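Dronach Home Forum > Kitchens > Shelving and Cabinets

Long wall shelf sagging in the middle, planked wall behind it

Posted by bidlow_flat2

I have a solid wood shelf, 70 inches long and 10 inches deep, fixed to a kitchen wall that is covered in horizontal wood planks. One end butts against the side of a wall cabinet. The other end runs to the corner of the room. It is held up by two hidden rod brackets, one near each end. Since May it has dropped in the middle by a little under a quarter inch, measured with a string pulled tight between the two front corners.

The load is dishes and a few jars. I have not weighed it. The planks are 3/4 inch thick and nailed to furring strips, and I do not know where the strips are. I do not know where the studs are either. My stud finder gives a reading everywhere on this wall.

Can I flip the shelf over and leave the brackets where they are, or do I need a third bracket? And can I screw the bracket plate into the planks alone? I would prefer not to take planks down.

4 replies hidden, 2 shown. Sort by: most helpful

hingepin

Flipping it will make it look straight for a while. Wood under a constant load creeps, so the sag will come back in the other direction over the next year or so. The fix is a shorter span.

Deflection under an even load goes up with the fourth power of the span if the depth and thickness stay the same. Cut the unsupported span in half with a center support and the sag in each half is a small fraction of what you have now. Doubling the thickness of the board cuts it by a factor of eight, but then the board weighs twice as much, and all of that weight goes to the same two brackets.

On finding the studs: an electronic finder is no use over planks on strips. The air gap and the changes in thickness confuse it. Use a strong magnet on a thread and move it slowly along one plank. It will swing in at the nail heads. Nails in a vertical line mark a strip only if the strips are vertical, and with horizontal planks they nearly always are. In most houses the strips were nailed over the studs, but confirm with a 1/16 inch test hole behind the shelf line where it will not show. You should feel the bit go through plank, strip, wallboard, then solid wood again.

Do not hang the bracket on the planks alone. The screw will hold in shear, but a rod bracket is a lever and it pulls the top screws straight out. Whatever holds the planks to the strips then becomes the weak point, and you said those are nails.

For the bracket, the Skotham heavy rod is rated at 300 pounds a pair in the leaflet. Treat that as a number for a stud wall with no planks. Every bit of plank and strip thickness between the plate and the stud adds to the screw length you need. I would use screws long enough to get 1 1/2 inches into the stud.

just_paint_it

put a post under it

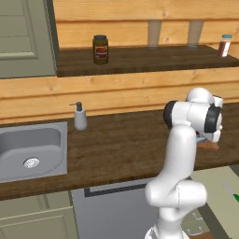
Riaan Mokgethi, Mabuza Interiors
5 August 2019 | 471 views | Reply 6

I agree with hingepin about the center support and disagree on one point. The end against the cabinet does not need a rod bracket at all. Screw a cleat to the side of the cabinet, under the shelf, with two screws from inside the cabinet. Check first that the cabinet side is at least 5/8 inch thick and that the cabinet itself is screwed to studs. If it hangs on a rail, skip this and keep the bracket.

That leaves you the old bracket to move to the middle, if a stud falls there. If no stud falls within 6 inches of the middle, take the nearest one and accept uneven spans. The longer span controls the sag, so work out that one.

At the corner end, leave a 1/16 inch gap for the wood to move. Do not caulk it.

For measurement, the 600 mm level most people own is too short for this shelf. Use the string again, before loading and one month after.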